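From: Michalík
To: narnance-list
Date: June 16, 2019
Subject: Re: [narnance] Held-out rooms and the grasp width labels

> We have run the March release on the Urkness arm and get much lower
> numbers than the report gives for held-out rooms. Before we go
> further, can you say how the rooms were split, and whether grasp
> width was read from the motor or worked out from the pictures? Also,
> are demonstrations with several identical objects in or out of the
> training set? Our drop is worst on those.

Thanks for trying it on a different arm. I'll take the questions in order.

The split is by home and not by room. If a kitchen from one home is in training, the living room of that home is never in the test set. The report is loosely worded here and I will correct it in the next version. There are 549 demonstrations in the held-out set, from 15 homes. If you split by room you would expect higher numbers than ours, so that can't be the cause of your drop.

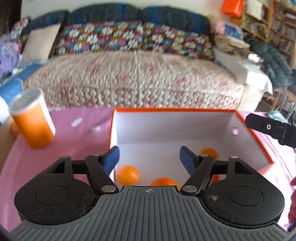
Grasp width is worked out from the wrist view. We find the two fingertip pads in each picture, measure the distance between them, and pass that through a calibration done once per gripper. It works well when the pads are the only thing of their colour near the middle of the view. Blue pads against orange balls in a white box give the pad finder very little trouble, and the error on demonstrations of that sort is under 2 mm. It gets worse when an object hides part of a pad, and in those pictures we carry the last good value forward. The release does not mark which values were carried forward. It should, and I will add a column for it.

Demonstrations with several identical objects are in. The label only says "ball" or "cup" and does not say which one was meant. At training time the policy sees the next stretch of motion, so the choice is implied by the path. At test time it has to pick one itself, and we found that it sometimes starts towards one ball and then turns to another halfway. Taking longer action chunks cut this down a good deal. If you are running with the short setting from the old Zivmont config, please change that first and run again before looking at anything else.

One more thing that may matter for Urkness. Your camera sits further back from the fingers than ours, if I read your drawing correctly. The pads will then look smaller and closer together, and a width of zero in our labels won't match a closed hand in your view. You would need to redo the calibration and not just scale the numbers.

Could you send the per-home results, and a few of the failed runs with several objects in them? The log files are enough, I don't need the video.

Michalík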